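Folding fleece at a desk (and getting it to stay folded)

I love fleece. I love it in the evening, I love it on camping trips, I love it on a child who has refused every other warm layer in the house. What I did not love, for years, was the shelf where it lived! Fleece is springy stuff. You fold it the way you'd fold a T-shirt, put it on the pile, and by the next morning it has puffed up and slid sideways into the socks.

So these are the tips I've collected for pullovers and sweatshirts, thick ones especially. They work on a bed or a kitchen table, but my favorite place is a desk, and I'll get to why.

Before you fold

Empty the pockets and zip the zippers. If there's a hood, fold that down first so it lies on the back of the garment.

Give the pullover one good shake by the shoulders. Fleece that has been sitting in the basket picks up creases along the sleeves, and a shake plus a flat hand run down each arm takes care of nearly all of them. Please don't iron fleece. It can melt or go shiny, and there's no coming back from shiny.

Check that it's dry all the way through, too. Ribbed cuffs and waistbands are the slowest parts, so squeeze those and not the middle of the chest. A damp cuff in a closed drawer smells awful by the weekend.

The fold itself

1. Lay the pullover face down, with the neck away from you.

2. Take one side in toward the middle, about a third of the width, and bring the sleeve with it. Then fold the sleeve straight down so the cuff points at the hem. Do the same on the other side. The sleeves should lie side by side or just overlap.

3. Press the air out with your forearm. This is the step that changed everything for me - fleece holds a lot of air, and if you trap it in the fold it will push its way out later.

4. Fold the bottom up in thirds. For a drawer, stand it on its edge. For a shelf, lay it flat with the rounded side facing out.

Small sizes are happier in half than in thirds. If it's for a backpack or a suitcase, stop after step 3 and roll it from the hem up, nice and tight, and slip a wide rubber band over it.

If there's a print on the front

Face down keeps the print smooth and lets it end up on the outside, where whoever is looking for it can find it. Kids go for the picture, every time! My nephew can find his favorite top in a stack of 16 but couldn't tell you what color it is. If the print is the thick rubbery sort, try not to put a hard crease through it. Shift the fold up or down an inch or two.

Using a desk

A desk is higher than a bed, so your back will thank you, and a desk mat is a lovely thing to fold on. Fleece drags a little on a mat and stays where you put it. Wipe the mat down before you start (pencil shavings, cookie crumbs) and push the books to one side. You don't need the whole top, only enough for the body of the pullover, because a sleeve can run along the back while you deal with the other one.

I stand my phone up where I can see it and put a show on. Keep the charging cable out of the folding space, though. I have folded one into a sweatshirt and hunted for it for two days.
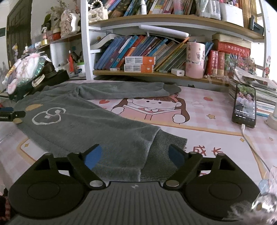

Magdy Benkirane
Laundry and Closets Editor, Benoma

Cuffs first, if you're struggling. I mean it! When a sleeve keeps twisting, take hold of it by the ribbing and lay the cuff down exactly where you want it to finish, then smooth back toward the shoulder. A checked mat like the pink and white one here helps as well, because you can use the pattern to keep your edges straight.

Putting them away

Don't stack more than 6 thick pullovers on a shelf. Past that the bottom one never gets worn and the top one falls off. Stood on edge in a drawer you can fit more, and they hold each other up.

In September I swap the light tops for the heavy ones and refold the lot while I'm at it. Anything that has gone bobbly gets a going over with a fabric shaver, on the table, pulled flat, with very light pressure. Start at the underarms, where it's always worst.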